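Sorting the spice and bottle shelf into a wire basket (the quick way)

Posted in Kitchen, Small Jobs. Reading time short, job time 80 minutes if you don't stop for tea.

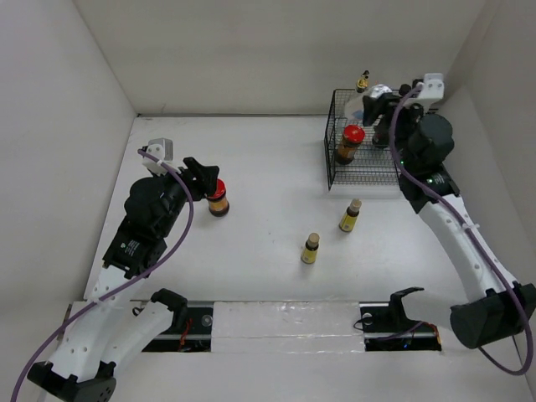 Did this again in November before the rellies came up and figured I'd finally write the method down. It's for small jars and little bottles – spices, essences, sauces, the stuff that ends up three deep at the back of a cupboard. Not for the big oil bottles. Those live on the floor of the pantry and that's a different page.

What you need

A wire basket, open top, straight sides. Mine's from Robichaud in Condlow, cost me $19. Plastic tubs work but you can't see the labels at the back.
A clear bit of bench. Properly clear, toaster off, fruit bowl off.
Two tea towels or an old bath towel if your bench is hard.
Warm soapy water and a dishcloth.
Marker and masking tape.
Rubbish bag, plus the recycling bin nearby.

Step 1. Measure first

Yes before you empty anything. Shelf depth, shelf height, then the basket. I bought one 200 mm deep for a shelf that wasn't and had to drive back. Leave a finger's width above your tallest jar or you'll be tipping the whole lot sideways to get one out.

Step 2. Everything out

All of it, onto the bench. Lids up. Don't sort yet, just get it out and spread it so you can see what's what. If you've got a lot, do one shelf at a time and finish it before you open the next door.

Step 3. Dates and sniff test

Anything past its use-by goes. Best-before is looser – dried spices don't go off so much as go dull. Rub a pinch between your fingers. No smell, no point keeping it. Whole spices last a lot longer than ground, so be kinder to those.

Opened sauces that should of been in the fridge, check the label. If it says refrigerate after opening and it's been in the cupboard, bin it.

Doubles: tip the newer into the older only if both are fresh. Otherwise use the old one up first and put tape on the newer one saying NEXT.

Step 4. Lids

The boring bit. Wipe the thread of every jar before it goes back, and the inside rim of the lid. Sticky threads are why you can't open things in July. For a lid that's already stuck: run it under the hot tap half a minute, dry it well, rubber glove, turn. Still stuck, slide a teaspoon handle under the edge and lever gently till you hear it pop. Don't bang it on the bench.

Corks and cork-style stoppers – no soaking. Damp cloth, dry cloth, done. A cork that crumbles wants replacing. Elier sell packs in mixed sizes, take the bottle in with you to check the fit.

Step 5. Sort by size, then by use

Everyone wants to go alphabetical. Go for it if you've got the patience, I lasted a week. What works at our place:

Tall bottles along the back of the basket.
Squat jars down the middle.
Tiny bottles at the front where they won't get knocked.
Daily stuff on the side nearest the stove door hinge.

Round jars roll if they're lying down, so stand everything up. If the wire gaps are wide and the little bottles tip, cut a bit of cardboard or non-slip mat for the bottom. I used an offcut of the Plaveck drawer liner and it's held up fine.

Step 6. Load it

Heavy things first, spread out evenly so the basket doesn't lean when you lift it. Hold the jar by the body and not the lid. Labels facing out. Leave one gap. You'll need it the minute somebody buys more paprika.

Lift with both hands, slide it onto the shelf, pull it out again. Does it catch? Fix it now while your still in the mood.

Step 7. Tape label on the shelf edge

SPICES or SAUCES is plenty. Put the month on there too so you know when you last did it.

Questions from last time

Mieczysław Walczak asked about dark glass versus clear. Dark's better if the shelf gets sun. In a closed cupboard I wouldn't bother swapping jars over.

Ksawery Stępień wanted to know if the basket can go in the dishwasher. Mine says hand wash on the tag. Bit of rust at the welds otherwise, so dry it straight away.

Next one up is the pantry floor, oils and vinegars, once I've found a tray that fits.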